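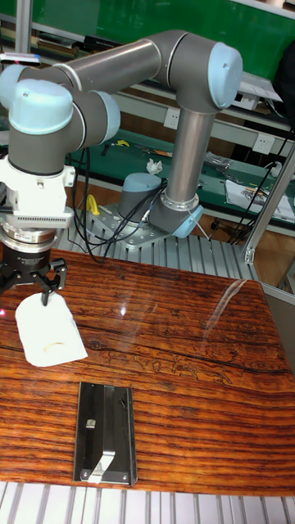

A robot arm mounted beside a wooden tabletop.

Coston changes how small businesses pay for power

COSTON - Small commercial customers of the Coston municipal electric utility will move to a new rate plan in February, after the utility board voted 4-1 to drop the flat rate in place since the old substation on Dolau Street was rebuilt.

The change applies to 664 accounts, mostly shops, offices, restaurants and light industrial units. Homes are not affected. Neither are the large customers in the Brerness industrial park, who already pay under separate contracts.

Under the new plan, power used between 4 p.m. and 8 p.m. on working days will cost more than it does now, and power used at other times will cost less. The fixed monthly charge rises from $31 to $36.

Utility manager Everett Nguyen-Tran told the board that late afternoon demand had been climbing for three years and that the utility was buying more power on the open market to cover it.

"We pay the most for those four hours and we charge the same for them as we do at midnight," he said. "Most customers in this class will see a small change one way or the other."

According to a staff report, a typical office on the plan would pay slightly less over a year. Restaurants with dinner service would pay more, in some cases by roughly $200 a year. The report did not give a figure for laundromats, which the board asked staff to look at separately.

Several restaurant owners spoke against the change during public comment. One, who runs a diner on Owen Avenue, said she could not move her cooking to the morning and asked for a lower evening rate for food businesses. The board took no action on the request.

The vote against came from the member for the north side, who wanted to delay the start until fall so that customers could see a full summer of bills under both methods.

The utility will mail a comparison to each account holder before the first new bill. It will show the past 12 months of use priced under the old rate and the new one. Customers with older meters that cannot record use by the hour will stay on the flat rate until the meters are replaced. That work starts on the Owen Avenue side of town and is expected to finish before the end of the year.

Coston's utility serves 3,270 accounts in total. Residential rates are due for review next, and the board has not said whether it will consider similar evening pricing for homes.

Questions about the new plan can be taken to the billing counter at the utility office, open until 4:30 p.m.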